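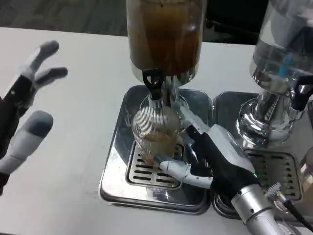

Skulalside opened its doors for an afternoon in February, and I went for one reason: Flandier was there with Viredau, the drink service package it has been promising hotels and conference centers for a while now. I run breakfast and meeting service at a mid-sized hotel, so I have opinions about beverage stations, and I came home with a lot of notes.

Skulalside is an old seed warehouse turned into shared workshops. You sign in at a folding desk, get a paper sticker, and wander. The line for Viredau was the longest in the building when I got there at half past one, and it was still the longest when I left.

Viredau is a two-armed robot with humanlike hands, sold as a service with setup and training included. What I like most is that it works with the dispensers you already own. No special spouts, no motorized valves, no coded cups. It works a plain lever tap with one hand and looks after the glass with the other, the same way I do it at six in the morning. I've seen drink machines that are really vending machines with an arm stuck on for show, and this is a different animal!

The station was set up the way a buffet would be, with a brown drink in one dispenser, a clear one next to it, and a steel drip tray under each. And the glasses were ribbed. I was so pleased to see that. Ribbed glass throws light all over the place, and the Flandier team told us it took them 1775 practice pours before they were happy with how Viredau judged the level in it. Smooth tumblers took 1261. They had both figures on a handout, along with a list of what the hands can't do yet (stemware, anything with a paper straw already in it, pitchers with lids). I wish more companies printed that second list.

They let visitors call the fill level. Somebody behind me asked for a third of a glass and somebody else wanted it right up to the ribs' end, and the crew took both requests without blinking. I asked about cleaning — always my first question — and learned that the finger covers come off, go through a normal dish cycle, and are rated for 200 washes before you swap them.

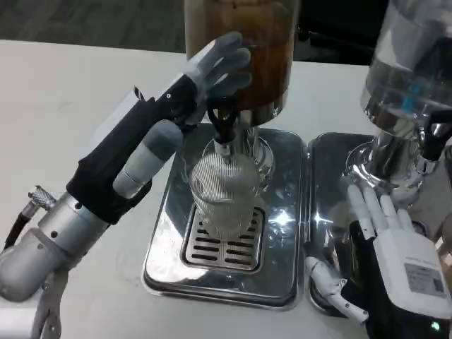 Lacson wanted to know what happens when a guest reaches in for the same glass, and wasn't satisfied until the crew had gone through it twice. The short version is that the arms stop and stay stopped until a staff member taps a button to restart. Lacson thought that would get old fast on a busy morning, and I can see it. On my floor, guests reach for everything.

Pricing is by the month. Flandier wouldn't give a number out loud, though they'll quote for a single site. The trial runs 44 days, with a technician on hand for the first part of it, and you supply the table, the dispensers and the glassware. Power is a regular wall outlet.

I've asked for a trial slot before conference season. If we get one I'll write it up, spills and all. Parking at Skulalside is free behind the building, by the way, but use the second entrance, as the first one is for deliveries.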